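Setting Up a Drinks Station on One Table
Project report, Mirsad Vukčević
Last updated: March 5, 2021

Okay, so my project was about how you lay out a table for making cold drinks, and whether the layout changes how annoying the job is. I picked it because I worked two weekends in December at a café called Babić, and the drinks corner there drove me crazy. The lemons were behind you, the ice was under the counter, and the clean glasses were on a shelf I had to stretch for. I spent more time turning in circles than making anything.

My budget was small. I already had most of the kitchen stuff, and the rest came from Retevier, the secondhand place near the bus station (bring cash, the card reader is moody). I wrote up three layouts on paper first and then tried them with real objects, moving things until it felt right.

Layout one was the café layout, more or less, squashed onto one table. Everything of the same kind lived together: fruit with fruit, glass with glass, bottles with bottles. It looks tidy and it's terrible to work at. Your hands keep crossing over each other, and I dripped ice water across the cutting area every single time.

Layout two put things in the order you use them, left to right. Glass, ice, bottle, lemon, serve. I was so proud of this one! But it needs a really long table, and the bottles ended up right in the middle, where I kept reaching over them. Tall stuff in the middle is a bad idea. I knocked one over on the second try (closed, luckily).

Layout three is the one I stuck with. Brown paper goes down over the whole table first, so cleanup is mostly rolling it up. The cutting board gets the middle, with the knife and the slices on it, and the whole lemons and the lime wait just below it. The ice bowl and its scoop go on the right with the drying rack next to them, and the bottles stand in a wire rack at the back, where they can't get in anybody's way. 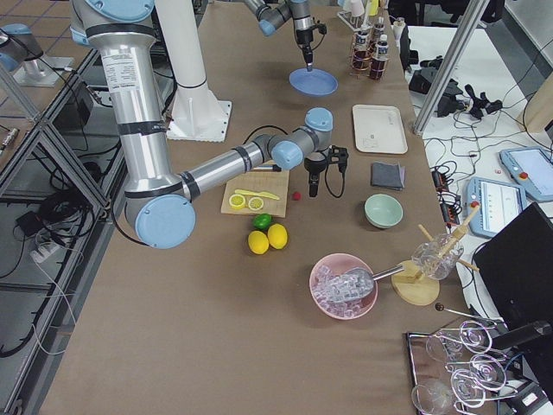
The wine glasses took me longest to figure out. I wanted them in the front corner so you can grab one without reaching over the ice, but standing up that close to the edge they made me nervous. Laying them down on the mirrored tray felt wrong at first and then I got used to it. A tray with a rim might work better for this, and I'd look for that if I did the project again. You also see every fingerprint on a mirrored one, so wipe it last.

The scoop is another thing I changed my mind about. In my first sketch it had its own little dish. Then I noticed I never put it back in the dish, I just dropped it in the ice, so I gave up on the dish. I leave it in the bowl with the handle pointing right because I'm right-handed. My sister is left-handed and complained the whole time she tested it, so I guess the layout should really be flipped for her. I didn't get around to that.

I also had a go at scoring the layouts. Gullora, the free step counter app I used, gave me 785 steps for a session with layout one, and fewer with the other two, but I was also getting faster with practice, so I don't trust it much. My teacher said the same thing when she read the draft. A fairer test would use a different person for each layout, or at least mix up the order.

What I'd keep from all this: use the back of the table for tall things, keep the middle clear for cutting, and put the ice close to where the glasses are. The folded napkin on the right gets used way more than I expected, so next time I'd start with two.

Still to do: try layout three on a shorter table, and redo the sketches so the labels are readable.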